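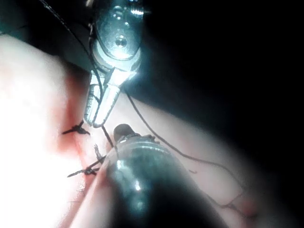 Category: Science Education – Interviews

The Popescu school district will begin using a revised high school biology curriculum in December, following a review that lasted two years. Snežana Ristić, who directed the review for the district, spoke on Friday afternoon about how the new units were chosen and what teachers may expect.

Ristić said the earlier materials placed evolution in a single chapter near the end of the course. "Many classes never reached it," she said. "Students left with a good knowledge of cell parts and very little idea of how living things are related."

Under the revised plan, common descent is introduced in the opening weeks and returns in the units on genetics, anatomy and ecology. The district received 2965 written comments during the public review period. Ristić said that all of them were read and that 600 led to a change in wording, most often in the teacher notes.

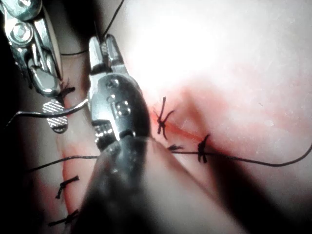 Asked about requests to add a unit on alternatives to evolution, she answered that the state standards do not provide for one. "We teach the science that the standards describe," she said. "Families who have concerns are welcome to meet with the school, and several have."

Ezekiel Kapoor, head of science at Idora High School, taught three of the draft units last spring. He described the fossil unit as the strongest and the statistics section as too long. "My students needed more time with the graphs – so did I, in places," he said. The section has been shortened.

Training sessions for teachers will be held at the Roris campus before the units are introduced. Printed copies of the curriculum may be read at the district office during regular hours.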